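9/21/20

Relative humidity in the back bedroom 61 percent at 7 a.m., living room 54. Outside 72, light wind from the southwest, overcast until ten and then clear. Barometer steady. Third clear afternoon in a row, so I moved the start of the clock work up and left the gutters.

## Clock

Opened the Pivunon wall clock on the kitchen table. Eight-day movement, time and strike, pendulum. It came from Rima Zein's aunt and the inside of the door has 1944 penciled on it, followed by initials I can't read. I take that as a service date. The case looks a good deal older.

It has been losing 11 minutes a day since March. Before that it lost two, and I corrected for two with the rating nut. The nut is now at the top of its thread, so no more correction is available there. Something else is taking the energy.

Let down both mainsprings with the key and the click held back. Strike side went down smoothly. Time side went in jerks, with a dry scraping sound about halfway. Removed the hands, dial, and then the four pillar nuts. Photographed the train before lifting the plate, which I failed to do last time and paid for with an evening.

Findings:

- Black oil in every pivot hole on the time side. Thick enough to hold a toothpick upright.
- Second wheel, rear pivot hole worn oval toward the barrel. Needs a bushing.
- Escape wheel teeth straight. No hooks under the loupe.
- Pallet faces have a shallow groove each. Polishing should do, or I can shift the pallets sideways on the arbor so that they land on fresh metal.
- Suspension spring kinked near the top block. Replace.

The kink alone would account for the uneven beat I noted last week. It would not account for the loss. I put most of that on the second wheel.

Called Darius Husar at Cudinstead about bushings. He has the right bore in brass but only in a mixed pack of 18, and he will not split it. Ordered the pack. He also said my reamers are cut for a different series and that I should measure before pressing anything. Measured. He is correct. Borrowing his set.

Cleaned the plates in ammoniated solution, 20 minutes, brushed, rinsed twice, dried with the hair dryer on low. Pegged out the holes until the wood came back clean. The front plate took nine pegs. Mainsprings wiped down but not yet regreased, and I want a second opinion on whether the time spring is set. It opens to a bit less than I would like.

## House

Thanakorn Srisuk came by at two to return the ladder and stayed for coffee. He thinks the clock should go back on the hall wall, where it hung before the paint. I want it on an interior wall without the temperature swing. The living room is out for the same reason – the sun gets well onto the floorboards by the window.

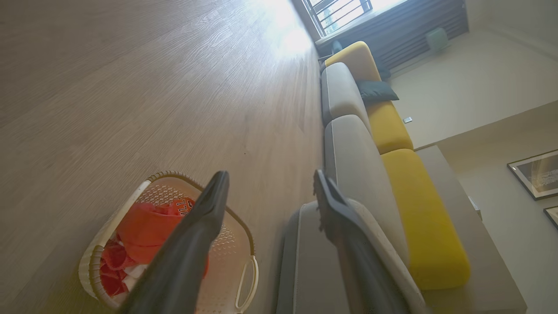 ## Correspondence

Waraporn Wongsuwan answered about the Chareonsuk dials. She has two, both paper on zinc, one with a stain at the six. She wants to trade for the spare set of weights and I said yes, provided she pays the postage, given what they weigh.

Nothing from Nundico on the refund. Sent the receipt a second time with the order number in the subject line.

## Tomorrow

Pick up the reamers before noon. Bush the second wheel, check end shake, then assemble the time side alone and test it for free running with no pallets in. If the train spins down cleanly and recoils a little at the end, proceed to the strike. If it stops dead, back out and look at the third wheel, which I passed today without measuring.

Buy pegwood.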